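The Fledance Club Ball

Oct 1, 2019 | By Gisela Baumgart
3 min read

I have been playing on the same two courts behind the Jemal allotments for most of my adult life, and I'm fussy about tennis balls. Fussy enough that friends hide theirs when I come over for a hit. So when we took on the Fledance Club Ball last season I went through a whole case before agreeing to put it on the site, and I am very glad I did, as it's the nicest ball I have used in years!

It is a pressurised ball with a woven felt cover, made for hard courts and artificial grass. The felt is a little thicker than on the older Nutance ball we used to stock (some of you will remember those going bald by the second set) and you notice it straight away on slice. The ball bites, sits low and lets you do all the silly drop shots you promised your doubles partner you would give up.

What I like most is how it behaves once the shine has gone. A fresh can feels lively for the first few games, perhaps a touch quick if you are used to the Brarilness, and then it settles into a steady, honest bounce and stays there. I had one set of four that did three evenings of singles and then went into the coaching basket, where they are still perfectly good for feeding.
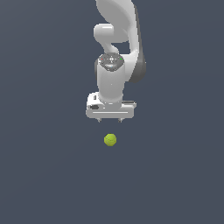
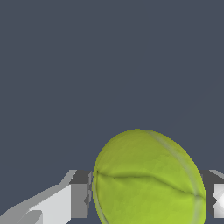 Tennis ball in yellow-green.

The details

Type: pressurised, two-piece rubber core
Felt: woven, wool and nylon mix
Surface: hard court, artificial grass, indoor carpet
Sold in: cans of four, or a case of 23 cans
Stock code: 3000

Yes, 23 is an odd number for a case. The box was designed for 24 and the last space holds a folded ball bag, which I thought was daft until I started using the bag every week. It has a drawstring and a loop that fits over a net post, and it swallows a full case if you squash it a bit.

Which level is it for?

Anyone playing with a full-size racket on a full-size court, really. Improvers get on well with it as it doesn't fly off the strings, and stronger players have enough pace to work with. I wouldn't hand it to small children who are just starting out. They will have far more fun with the softer red and orange balls, and you will find those on the junior page.

If you play on shale or clay, have a look at the Jemal Clay instead. The Club Ball will cope with a match or two but the felt picks up dust and goes heavy, and then everyone's elbow complains.

Looking after them

Keep the cans indoors. The boot of the car is the worst place for them, hot in summer and freezing in winter, and I say that as someone with a can rolling around in mine right now. Once a can is open, the balls will slowly lose pressure whether you play with them or not, so open one at a time. If they get damp, let them dry on a shelf away from the radiator and give the felt a rub with your hand to fluff it back up.

For ball machines, mix old and new as little as you can. I ran a hopper of Club Balls, all from the same batch, for a full afternoon in October and they came out beautifully even, one after another, landing on the same patch of court until I was too tired to reach them.

Cases go out in a plain brown box. Single cans are wrapped in paper, and the lids are the push-on kind, handy for keeping keys and a plaster or two in once the balls are out.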